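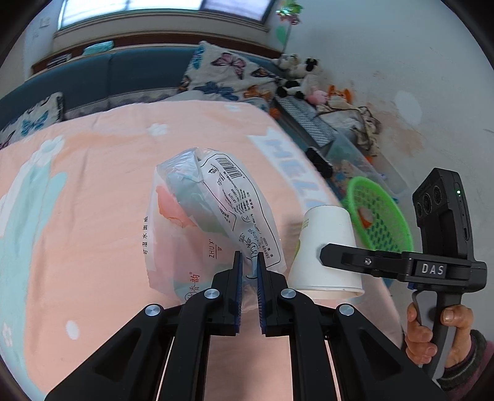 Open gripper in front of a pack of tissues at the bedroom station, Nerura open day.

Nerura held its open day in March, and I went up to Roremberg on the 241 bus to see it. The stop is on Abbasi Street, across from a tire shop, and the sign for the open day was taped to the wrong door. A man from the tire shop sent us around the side. Sign-in was at 9:30, coffee was in the hallway, and the first group went in at ten.

The company works on software for household robot arms. Most of the building is desks. The first stop was a short talk about the Mestidow project, the part of the business that deals with picking things up in homes and putting them somewhere else. The speaker had slides but skipped most of them, which suited the group. Her main point was that an arm in a warehouse gets the same boxes all day, while an arm in a bedroom gets a sock, then a juice carton, then a bag of chips that changes shape when you squeeze it. They want recordings of people doing those jobs with the same kind of fingers the arm will have.

Then we went to see the recording. The tool is a gripper you hold by a handle. It has two black fingers with ridged blue pads on the inside, and a camera module with three lenses rides on top. You get the grip of a machine and the judgment of a person, and the recording keeps both. White round markers on the body help the software work out how far the fingers are open, according to our guide.

The job that morning was tidying a bed into a green plastic basket. The room looks like a room. There is a pink bedspread with HELLO across it in big letters, a sofa with butterfly cushions, and a heap of stuffed animals on the sofa with a cow in it. The wall has stains. I asked if they planned to paint and was told they would like more rooms in all kinds of shape, since customers' rooms come in all kinds of shape.

The operators go slower than I expected. Each pickup is its own small problem. A paper cup will crush if you close too hard. A soft pack in clear film gives way under the pads, and you have to decide whether to take it by the middle or by an end. One operator told me she spent her first week squeezing everything like a lemon. A session runs 30 minutes and then they switch off, mostly on account of sore wrists. Mestidow had 613 sessions finished when we visited, and the target for the summer is 900.

I had a turn on a practice table down the hall. The weight is fine for the first minute. What threw me was the wrist: your hand wants to roll over to get under something, and the tool makes you come at it from a different side. I dropped a tennis ball twice and got a sponge on the first try.

Work with two grippers is harder again. The two operators I watched spoke very little. When the basket got fuller they had to agree on who went in first, and they did it by waiting. 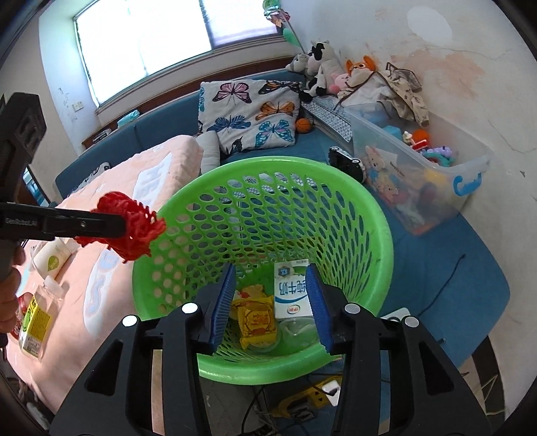

Thư Khúc asked whether net bags and other floppy things were worth recording this early, when a milk carton with square sides would teach an arm the basics faster. The guide said they had argued over that in the office. Cartons are in the mix too, along with snack packs, but mesh gets hung up on a rim and stays there, and they want plenty of recordings of people dealing with that. The follow-up was about bad attempts. Those are kept and tagged, and the guide thought they might end up being the more useful half.

The last stop was the arm itself, behind a rail in a room by the loading door. It picked up a cup and set it down on a shelf, then did it again. On the third run it stopped above the cup and somebody had to restart it. They took questions while it came back up. No price yet, no date for home trials, and no plan to sell the hand-held tool separately.

Lunch was sandwiches. Parking on Abbasi Street is permit only, so take the bus if you go to the next one. The ride back leaves from the same side as the tire shop at ten past the hour, and the shelter has no bench.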